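Open Day at the Covia Footwear Workshops, Mitgate
Posted by Siham Farah
June 2026

I went up to Mitgate for the Covia open day with my sister, who repairs shoes and wanted to look at the stitching machines. I mostly wanted to see the lacing and finishing side. You sign in at the gate on Adams Street, get a paper badge and a map, and after that you can walk where you like as long as you stay behind the yellow line.

We did the lacing side first, before the crowd got there. Black canvas with white laces.

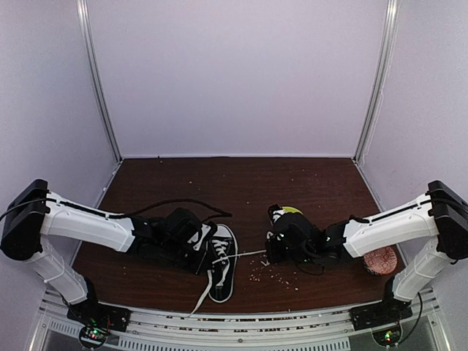
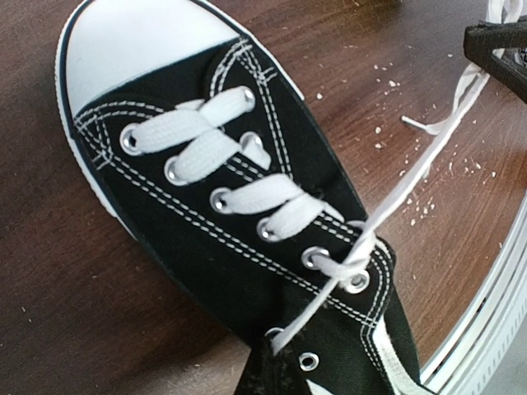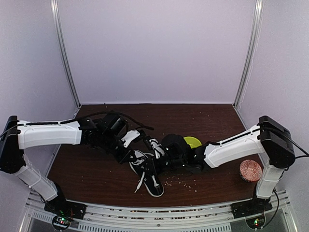
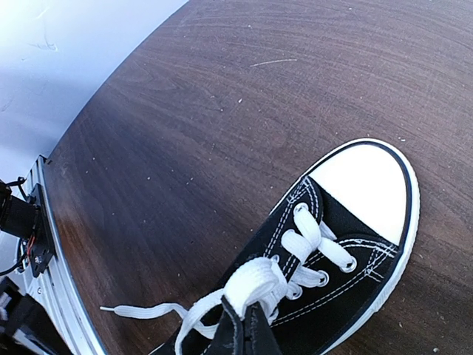
Next door is the cutting room. Canvas comes in on rolls and gets laid out in layers on a long bench, then a press cuts the panels. The woman running the press let my sister handle a set of cut parts: two quarters, a tongue, a vamp and a strip for the back seam. She said the strip is the part new people get wrong most often, as it has to go on straight and there is very little room to fix it later.

Stitching is upstairs. It is loud and they hand out ear plugs at the door. Most of the machines are older than I expected, and the staff seem to like them that way. One man told us he had been on machine 2309 for five years and would not trade it for a new one. My sister asked him about thread and they talked for a good while, so I went to look at the eyelet press in the corner. It sets both sides of a shoe in one go and the operator has to line up the panels by eye against a small metal stop.

Lunch was in the canteen. Soup, rolls, a rice dish and fruit. The prices were fair but the line was slow, and there were not enough tables. Go before noon if you can.

In the afternoon there was a short talk on laces. Flat laces hold a bow better than round ones, according to the speaker, and cotton holds better than polyester but wears out sooner at the eyelets. She passed around a box of worn laces so we could feel where they had thinned. She also showed a double knot that comes undone with one pull. I have tried it at home since and can do it about half the time.

The last stop was the Plirkamum room, named after a boot the company used to make. It has old lasts, catalogs and a case of children's shoes. The labels are small and the lighting is poor - bring your glasses. We only had 15 minutes there and could have used more.

The shop by the exit sells seconds. I bought one pair of gray low-tops with a slightly crooked heel label, and my sister bought a bag of over 50 odd laces.

Parking is free but the lot fills early. There is another open day in September, and the man at the gate said the rubber room will be open for that one. It was closed when we went.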